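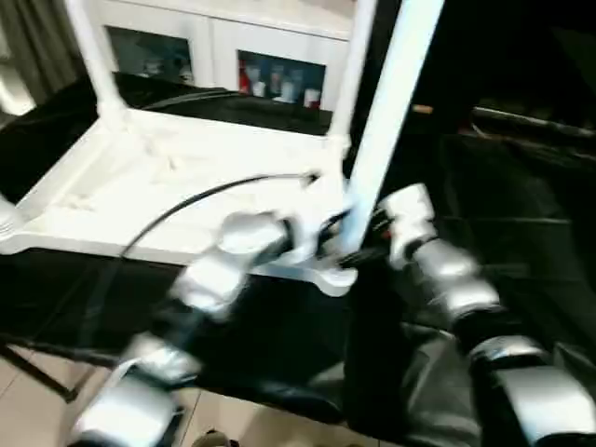
Two Copies of the Pornitz Litany: A Line-by-Line Comparison
Student project report, Religious Texts and Transmission
Submitted 26th September

1. Background

The Pornitz Litany is a long prayer in verse, recited in the parish of Pornitz on the evening before All Saints and on the first Sunday of November. It survives in two handwritten copies. The older, referred to below as P, was kept at Pornitz. The younger, referred to as I, was made for the daughter chapel at Iltier and has additions in at least one later hand. Neither copy names its scribe or the person who composed the text.

Local tradition holds that the litany has been recited without change for 500 years. The parish guide repeats the claim. It also says that I was copied directly from P. The project tested the second statement, and the results have some bearing on the first.

2. Material

The text used was the Tridia transcription, which gives both copies in full with the original spelling and line breaks. P has 639 lines. I has the same lines in a slightly different order, plus a closing petition that is absent from P. The closing petition was left out of the comparison and is treated separately in section 5.

The manuscripts themselves were not consulted. Where the Tridia transcription marks a reading as doubtful, it was recorded as doubtful here and not used as evidence for either side.

3. Method

The two texts were aligned in Nouri, a collation program. Its default settings treat any difference in spelling as a variant, which produces a list too long to be useful. Spelling was therefore normalized first, using a word list built from P. Abbreviated saints' names were expanded. Punctuation was ignored throughout, as P has almost none.

Each remaining variant was placed in one of four classes: change of word, change of word order, omission, and addition. A variant that could belong to more than one class was entered under the first that applied. This rule is arbitrary but was kept to for the whole text.

Line transpositions were handled by hand. Nouri reads a moved line as an omission in one place and an addition in another, so every such pair had to be found and merged before the totals were taken.
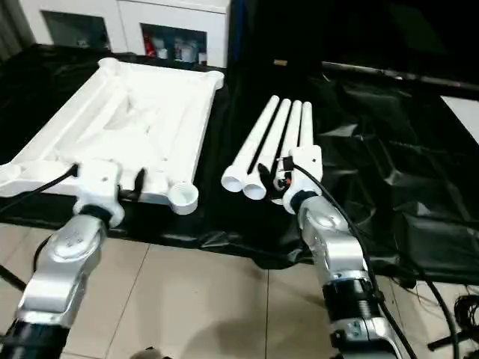 4. Results

After normalization, 282 lines contained at least one variant. Most of these are changes of a single word, and most of those replace an older word with one of the same meaning. The verb in the response is the clearest case. P has "hear and spare" at every occurrence. I has "hear and keep" in the opening section and then returns to "hear and spare" for the remainder. A scribe who copied P alone had no reason to begin with a form that P never uses.

Omissions are fewer and tend to fall at the ends of groups. In the section addressed to the martyrs, I leaves out half a line that the meter requires. The sentence still makes sense without it, so the loss may have gone unnoticed in recitation.

The order of the confessors differs. In P they follow the calendar. In I they are grouped by region, with the patron of the Iltier chapel placed first. This is a plain case of adaptation to local use and says nothing about the source.

Table 2 in the appendix lists the readings in which I preserves a form that appears to be older than the one in P. These are the most important for the question of descent. In each of them, P has an easier or more regular reading, and the usual rule of preferring the harder reading favors I.

5. The closing petition

The closing petition asks for protection from flood. Iltier lies on low ground by the river and Pornitz does not. The petition uses a rhyme scheme found nowhere else in the litany, and its vocabulary is later. It was most likely composed at Iltier and added when the copy was made, or soon after. The Tridia notes assign it to the main hand but mark this as uncertain.
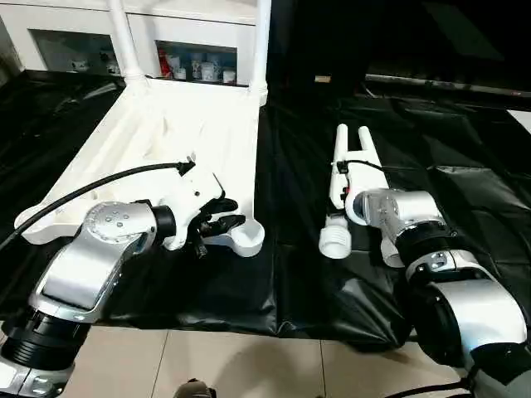 6. Discussion

The variants do not support direct copying from P. The readings in Table 2 would require the scribe of I to have restored older forms by guesswork, and to have done so several times with success. A simpler account is that both copies go back to a lost text, and that P was lightly revised at some stage. The scribe may also have known P, or a copy close to it, which would explain the switch in the response.

Oral transmission has to be considered as well. A litany is learned by hearing. A scribe who had recited the text for years could write down a familiar form while looking at a different one. Variants of this kind cannot be separated from copying errors with the method used here, and some of the single-word changes probably belong to this group.

As to recitation without change, the two parishes were using different wording by the time I was written. The present-day printed leaflet follows P in the response and I in the order of the confessors, so it matches neither copy.

7. Limits

Normalizing from a word list built on P gives that copy a slight advantage, as forms peculiar to I are more likely to be flagged. A second run with a list built from I was started but covers only the opening section. The variants found there were the same apart from two place names. The remaining sections should be run before the figures are used elsewhere.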